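Riltum Linen and Clothing Store – progress report to the Trellska Fund
25/05/2019

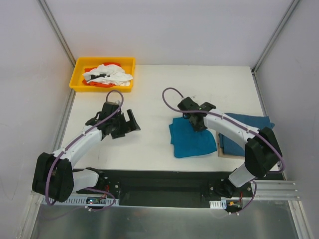 The folding table, with the yellow bin at the back and folded work towards the front.

Dear all at the Trellska Fund,

I had meant to get this to you a good deal sooner, but the spring clothing drive brought in more bags than we had shelves for, and I have been up to my elbows in pillowcases ever since! Thank you, as always, for your patience, and for the very kind note that came with the second payment. I pinned it up over the kettle.

You asked for a plain account of how the sorting and folding side is going, so I will start there and come to the money afterwards.

Since our last report we have sent out 968 bundles of clean, folded linen and clothing to families across Ganelus and the villages on the far side of the river. A bundle, for anyone new to these letters, is whatever the household has asked for: sometimes a full set of bedding, sometimes school shirts and a couple of towels, and once this spring a christening gown and nothing else. Altogether 3,974 pieces have gone over the folding table in that time. I know the exact number because Isla Lockyer, who joined us in the winter, has taken over the tally book and writes it up every evening in the neatest hand you ever saw.

The folding table itself has made far more difference than I expected. You may remember that we used to fold on two old desks pushed together, with a gap down the middle that swallowed socks. The white top is smooth, wipes down in a moment and shows up any mark or stray thread straight away, so a stained piece tends to be spotted before it gets put in with somebody's order. We have kept to one simple rule for it, that things waiting to be folded go in the yellow bin at the back and the finished stack stays over on the right. I did wonder if a shallow bin would be a nuisance, always needing to be filled again, but it suits us very well. You can see the lot at a glance, and a small heap is a good deal more cheering to face than a sack.

Blue and teal cloths have been the great business of May. The hotel at Gautam was clearing its linen room and let us have the lot, and they are good sturdy things with years left in them. We fold them all to one size so that they sit squarely on the shelf and can be slipped into a bundle without any fuss. The mixed bags are slower. White things and bright things come to us all in together, and it takes a patient person to shake out each one, look it over on both sides and decide whether it is a fold, a mend or a rag. Orange and red we wash apart for the first two goes, after an unhappy morning in March that I will not dwell on, except to say that we now own a great many pink napkins.

Mending has fallen behind, I am sorry to tell you. There are 65 pieces in the mending basket as I write, mostly split seams and missing buttons, with a few zips that want a proper machine and someone who is not frightened of it. We had planned a regular mending afternoon from the start of the year and it has only happened now and then. I would like to try again in the summer, perhaps on the same day as the tea, when people are in the building anyway and already sitting down.

Storage is the other worry. The shelving we put in with the first payment is full from end to end, and the blankets have spread into the passage, where they are handy for the door but rather in the way of everyone's feet. We have been offered the small back store at a low rent, and I would be glad of your thoughts on whether part of the final payment might go towards it. It is dry, it has a window that opens, and it would take all of the winter bedding until October.

As to the money, the full sheet is attached, but in short we are within what we planned on washing powder, bags and labels, and a little over on electricity. The dryer is the culprit. We have started using the line in the yard on fine days, and I hope the next bill will show it.

There are 37 households on the waiting list at present, fewer than at the same point last spring, and most of them are waiting for single duvets, which we never seem to have enough of. If any of your other projects has duvets to spare we would fetch them gladly, and bring cake.

For the coming quarter we hope to clear the mending basket, settle the matter of the back store, and write out our folding sizes on one sheet so that new people can learn them without having to follow me about. Isla has made a start on the sheet – she draws much better than I do – and I will send you a copy when it is done.

Do come and see us if you are passing. Mornings are best, as that is when the folding gets done, and there is nearly always a pot of tea on the go.

With warm thanks from all of us at Riltum

Attached: income and spending sheet; bundle tally by village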